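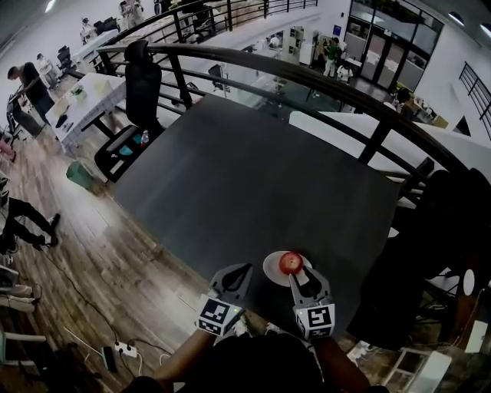 Edthorpe School Fruit Program: progress report to the Bergeron Fund

Period ending December 31, 2019
Prepared by Annick Lévesque

Deliveries

The program supplied fresh fruit to 14 schools this term, up from 11 at the start of the year. Each school gets one delivery a week. Apples still make up most of the order – they keep well and the younger children will eat them whole. Pears were dropped in November after too many arrived bruised.

We delivered nearly 736 crates. Two weeks were missed at Dirberg Primary while its loading area was being repaved, and the fruit went to the other schools on the route.

Spending

Freight has taken 46 per cent of the budget so far, more than we planned. Liette Penner has asked two other carriers for quotes. The cost of the fruit itself was close to our estimate.

Teacher survey

We sent a short survey to 75 classroom teachers. Most wanted the fruit to arrive before the morning break. Several asked for smaller apples, as the large ones often come back half eaten. Wafula Waweru has passed this on to the grower at Bonen.

Next steps

Two more schools have applied to join in March. We can take one under the current grant – the second depends on the freight quotes. A revised budget will follow once those are in.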